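Vaketti finish second album and book five dates for October

Vaketti have finished their second album, Mukodetti, and will take it on the road in October. It is ten songs long and runs to just under 38 minutes. The band recorded most of it live in one room last winter, with the vocals and a few of the guitar parts added later at Florante Lagman's flat.

If you only know them from the first record, this one is slower. The drum machine has gone and there is a proper kit on every song except the last. Tamara Preda sings lead on seven tracks, which is four more than last time, and Florante takes the other three. They used to swap lines within the same song and now they mostly don't. I missed that on the first couple of plays, but by the third I had stopped noticing.

The single is called Cabrera and has been out for a fortnight. It is the most direct thing they have done, with a bass line that goes round four notes the whole way through and a chorus that arrives before the first minute is up. It isn't typical of the album. If you like it, try track four, Lamp Oil, which has the same sort of tempo. If you don't, skip ahead to the second side, where the songs are longer and the guitars are left to ring.

There is one cover. The band have been playing Mindatov's Harbour Lights at the end of their sets for two years, and enough people asked for it that they put it on the record. The Mindatov version was a B-side and is hard to find now. Vaketti play it a good deal quieter, with Tamara singing over a single organ chord for the opening verse. The rest of the band come in at the second verse and stay low. People who have seen them live will know there is usually a long noisy section in the middle. That has been left off the record.

I spoke to Tamara on the phone last week. She said the songs were written quickly and then left alone for most of a year while the band sorted out a new drummer. When they came back to them they threw out half the words and kept nearly all the music. "Florante had a folder of tunes with no names, just numbers," she said. "We played through them in order and stopped when we had enough." The title track was the last one written. She wouldn't say what the word means, and Florante told me separately that he had always thought it was her idea, while she thought it was his.

The sound is drier than before. There is very little echo on anything and you can hear the pedals being pressed on the quiet songs. I like it on headphones. On my kitchen speaker the bass got a bit lost, especially on Cabrera, so I would wait for a decent stereo before making up your mind.

The vinyl is limited to 200 copies, on black only, with a printed inner sleeve and all the words. There will also be 200 cassettes, which come with one extra song, a demo of Lamp Oil with Florante singing. Both are sold through the band's own shop and on the merchandise table at the shows. No copies are being held back for record shops this time. The download comes free with either.
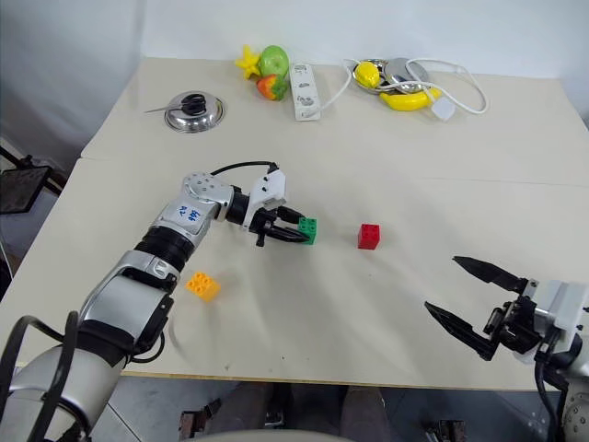
Tickets for the tour are on sale now. All five shows are in small rooms, and the largest is the final night, which holds 408 standing. The others are a good deal smaller and two of them have seats. The band will play the new album from start to finish, take a short break, and then come back for older songs. Doors are at half past seven each night with one support act, on stage at eight. The supports are different in each town and will be listed on the ticket page as they are confirmed.

The shows are for ages 14 and over, and anyone under 16 will need an adult with them. Tickets cost £5 for subscribers to this newsletter who book through the members' page, and the usual price on the door if there are any left. You can buy up to four at a time. If you booked for the spring show that was called off, your old ticket is valid for any of the October dates, but you need to email us first and tell us which one you want so your name goes on the right list.

Florante is also playing a short solo set the week before the tour starts, mostly songs that didn't make the album. Entry is free and there is no booking. We will send the place and time in the next newsletter.

A full review of Mukodetti will follow when the record is out. Until then Cabrera is on the usual streaming sites, and the band have put the words to it on their own page.

Posted 27/07/2026 in News, New Releases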